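Student Projects > Home and Everyday Design
Reading time: 3 min

A Coffee Corner for the Skerkovico Study Room

Our project began in August with a complaint that will sound familiar to anyone who has shared a kitchen: making one cup of coffee took far too much walking back and forth. The glasses lived in one cupboard, the trays in another, and the capsule machine got moved so often that people spent their break just looking for it. For our course project at Grinis we decided to plan a small, friendly coffee corner on a single table, and to write down how we got there so that another group could do the same (or do it better, which we would be very happy to see!).

We first asked students what they wanted, with a short paper form that we left in the study room for a week. We got 24 forms back, and most of them asked for the same thing, namely a place where you can make a drink and carry it to your seat without setting anything on the floor.
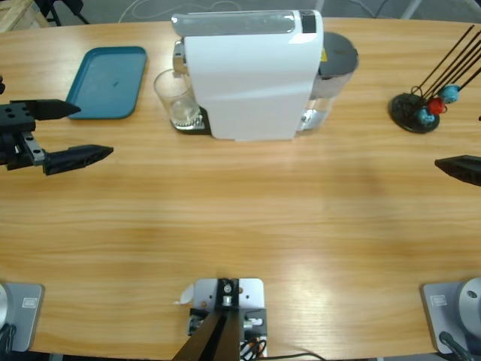 Placement took up most of our first Saturday, and I will admit we enjoyed arguing about it more than we should have. We had a sketch with the machine right at the front, but that left no comfortable place to load a tray, so we tried it toward the far edge instead. The glass can wait on the drip tray under the spout, and the teal serving tray lies to the left of the machine, on the same side as the spout, so your hand only has a short trip to make. We also liked having something cheerful on the table, and the little red and light blue ornaments on their black rack over on the right did that job nicely. One of us wanted a plant, but we voted it down on account of the crumbs and the watering.

Our budget sheet, which we named Pilden after a long evening and too many snacks, came to 270 for everything, out of the 420 we had been allowed. The rest went back to the course fund, apart from a little we kept for capsules.

The second part of the work was thinking about cleaning and refilling. A corner that looks lovely on the first day and sticky by the third is no use to anyone, so we wrote a card with simple steps: check the water, empty the used capsules, rinse the grate, wipe the table, put the tray back.
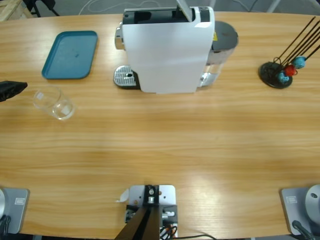

Figure 2. The coffee machine with its lid partly raised, and the glass standing on the table.

We talked for a long time about how much open table to leave. Our rule in the end was that there should always be a clear spot for a glass in front of the tray, as people like to put their drink down while they look for a spoon. Eight students tried the layout using the card, and their comments were kind but useful. Two of them wanted a place for sugar, and one asked for bigger lettering on the card, which we have since changed.

If we did this again, we would bring in the people from the Âu reading group much earlier, as they use the room in the evening and drink tea, and we had planned the whole thing around coffee. A kettle is the next item on our list, once we have worked out where its cord should go.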